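Materials Workshop > Notebooks > Soft Goods > August > Batch 1438

Notebook entry, August. Batch 1438, soft practice pads, pink series.

Purpose of entry

This entry records the casting of batch 1438 at the Tatville workshop and the open questions that remain before the recipe is released to Hellton. The previous batch was returned with two complaints: uneven color between the first and last pads poured, and a tacky underside that picked up lint in storage. Both are treated below. The recipe itself has not been changed except where stated.

Materials

Base was drawn from the new Lorente drum, 3000 g in total, weighed on the bench scale after the morning check. The old drum was set aside with a hold label. Pigment was the standard pink paste at 2 percent by weight. The paste had separated slightly in the jar and was stirred by hand until no oil stood on the surface. The jar should be turned over weekly in the cabinet, as the shelf card says. It had not been initialed since the spring.

Mixing and pour

Pigment was worked into a small portion of base first and then let down into the remainder. On the last batch the paste went directly into the full pail, and it is the view of this workshop that the color drift came from that step. The hardener followed once the color looked even on the side of the pail. Stirring was slow throughout. A second operator scraped the wall and the bottom corner of the pail with the flat spatula, where unmixed paste tends to sit.

The trays were filled in the order of their painted letters. Pour height was kept low. Tray C is warped at one corner and was shimmed with card; it should be replaced. Working time was 40 minutes by the wall clock, and the final tray was filled with time to spare.

Surface

The requested top face is matte, and the polished tray liners remain unsuitable for this series. The textured liners were used. Fine white specks on the pink are accepted under the current inspection sheet, provided they are scattered and do not gather in a line or clump. The inspection sheet gives no guidance on size. A reference swatch would be more useful than further wording.
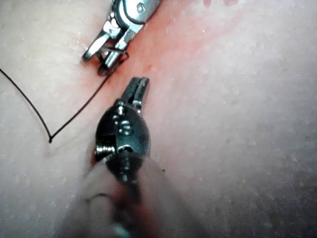 Undersides

The tacky underside was reproduced in one tray only, the tray nearest the outside door. The batch was moved to the inner rack for the rest of the cure and the door was kept closed. A wipe with the usual cleaner removed the tack from the affected pads, but left a dull patch. Wiped pads are to be sold as seconds or kept for internal use.

Talc was considered and set aside. Sundholm has asked that no powder be applied to any pads shipped in sealed sleeves — the powder collects in the seam and the sleeve then fails to close. Interleaving paper will be tried instead.

Staining

Red liquid is the most common source of questions from users of the pink series. On a pad that has been cut, the color is heaviest along the slit and thins to a pinkish smear on either side. 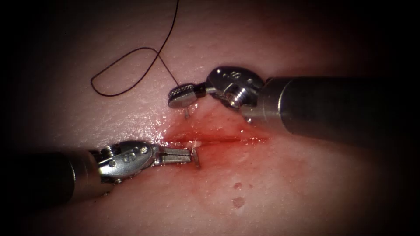

Entry last changed Saturday, 4:40 p.m.

Care instructions for stained pads are to be rewritten. The present leaflet says "rinse," with no mention of blotting, and the Hellton stockroom has been scrubbing returned pads with a brush. Brushing roughens the matte face and makes the next stain harder to lift. Suggested wording for the leaflet:

"Blot with a damp cloth. Rinse in cool water with mild soap. Lay flat to dry, cut side up. Do not brush."

The cut itself holds the darkest color, and the wording should make no promise that it will come clean. The words "fully washable" are to be struck from the carton label at the next printing.

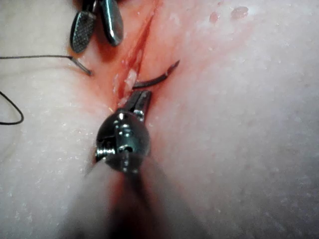 Open items

- Replace Tray C.
- Ask Lorente whether the new drum has the same shelf life as the old one. The label is silent on this.
- Prepare a speck swatch for the inspection sheet.
- Order interleaving paper — plain, unwaxed.
- Send the leaflet wording to Sundholm for approval before printing.
- Old drum: remain on hold. No decision has been made on disposal.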